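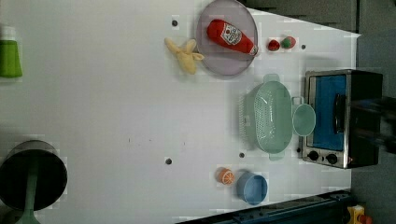 Spring Notes from the Hidik Workshop

2024-03-29

The phone has started ringing again, so it must be nearly planting time! We've had a good long winter in the shop (a bit too long, if you ask the people who sweep it) and most of you who left a spreader or a roller with us for the off-season should have it back by now. If you haven't, give the counter a call and we'll look up your ticket.

The big news is the Stunosel overseeder, which many of you have been asking after ever since we let a few people try the early one at our open day in August. We are taking orders now. It's a towed machine with 13 disc openers, and it does the same job as the old model, only with a hopper that you can lift off without needing a second person and a great deal of patience. The depth wheel has moved to the left side, where you can reach it from the tractor step. That was a customer's idea, passed to us on the back of a parts order, and we liked it so much that we redrew the whole bracket.

We ran the first one on the lower fields at Wustora all last fall, on heavy ground with plenty of stones in it, and came home with a list of things to fix. The scrapers were too soft, so they're now made from the same steel as the discs. The seed tubes used to pop off when you turned sharply at the end of a row, and they now have a proper clip. We also changed the grease points, and there are four of them, all on the outside, so you can do the lot before your coffee gets cold. Please do grease them! We see so many bearings come in here that only ever wanted a little attention every week or so.

If you're running the older machine, don't feel you have to trade up. We still stock discs, springs and drive chain for it, and the new scrapers will fit the old frame if you order the spacer kit, part number 2516. Ask for it by number, as the old parts book lists it under a different heading and it can be a bear to find. Orders over $200 ship free until the end of the season.

A word on settings, while we're at it. Every spring we hear from folks who've put their seed down too deep and then waited and waited for it to show. Fine grass seed wants hardly any cover at all. Set the machine shallow, drive a short strip, get down on your knees and have a look, and only then carry on with the rest of the field. It feels slow, I know, and the weather is always about to turn, but you'll be glad you stopped. And do run the calibration tray each time you open a new bag, even if it's the same mix from the same supplier, as one lot can flow quite differently from the next.

We'll have an overseeder hitched up and working at the Park grounds through the spring, so if you'd like to see it run before you make up your mind, call ahead and we'll find a time that suits. Bring your own seed if you like. We're always happy to put somebody else's mix through it, and the coffee is on us.

Parts counter hours are back to the longer spring schedule, and the side gate is open again for trailers. Please pull all the way forward when you unload, so the next truck can get in behind you.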